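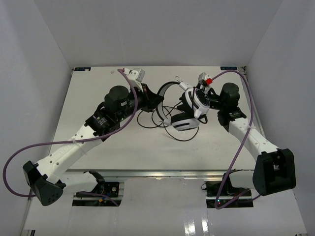 This site uses cookies. Accept / Manage

Kamel headset result, do you buy it?

kultwood_fan: 703 demos, two arms, 40 of 50 trials passed. Same headset every time?

Usero: Looks like it. White walls, white table too. I'd want a second headset before calling it general.

Drilisell: The paper never says general. It says the cable doesn't wreck the policy.

Usero: Section two says "everyday objects." Plural.

Drilisell: Fair, but 28 of those trials began with the cable tangled.

Comments (2)

pm_lurker: Who scored the passes?

kultwood_fan: The authors did.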